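Novedades de abril en la librería Tukwood

Ya tenemos en la mesa de entrada «La casa de Bevitz», la primera novela juvenil de Gilberto Grajales. Cuenta la historia de Irina, una chica que deja de hablar cuando su hermano mayor se marcha a trabajar en un barco. Son 124 páginas y se leen en una tarde. A mí me gustó mucho el capítulo de la estación. 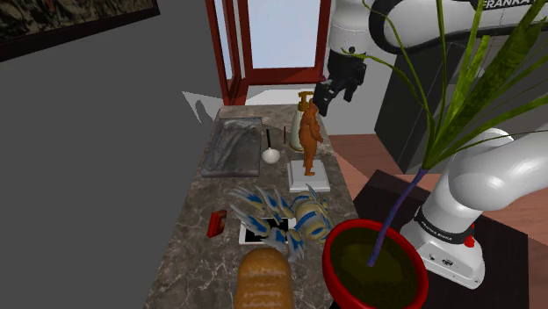 Club de lectura

Este mes leemos los 5 primeros capítulos. Empezamos a las siete, y Eirini Kouris trae las preguntas. Quien no tiene el libro todavía, puede pedirlo por correo.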